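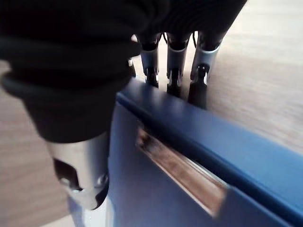 So what does a planner do when the hand is about to block its own view? It plans the last stretch from memory. The software keeps the most recent clean estimate of where the object is, freezes it, and lets the finger controllers take over from there.

4 min read

That's the short version, and I got it from Lok-yiu Tang, who writes the grasp planning code at Skiltaton and who let me pester her for most of an afternoon in August. I'd come in thinking the hard part was the vision model (I'm a web developer, be gentle). She laughed and pulled up a log viewer.

"Perception gives me a pose and a confidence," she said. "Then the fingers come down and the confidence falls off a cliff. You can't just stop there!"

Her team splits the job between two programs. Damell does the planning and picks where the thumb goes against the fingers. Nava runs underneath it, much faster, and only cares about joint positions and motor current. I asked why they don't merge them, and she made a face.

"We tried. Every time I changed a cost term in the planner, somebody's grip tuning broke."

Boxes are her favorite test, especially ones with a handle slot -- the planner loves the slot, because on paper it's a perfect place to hook a finger. Often the rim is a better bet. "It'll score the slot at 87 and the rim a little lower, and I'm sitting there yelling rim, rim, take the rim," she said. She's since added a penalty for holes that the wrist camera loses early in the approach.

What she really wanted to show me was the replay tool, Distura. It lets her scrub through a failed grasp and rerun the planner from any point with different settings -- basically a debugger with a timeline, and I was jealous. She still has a text file of bugs it can't reproduce, and she's working through those next.

2 comments · 4 shares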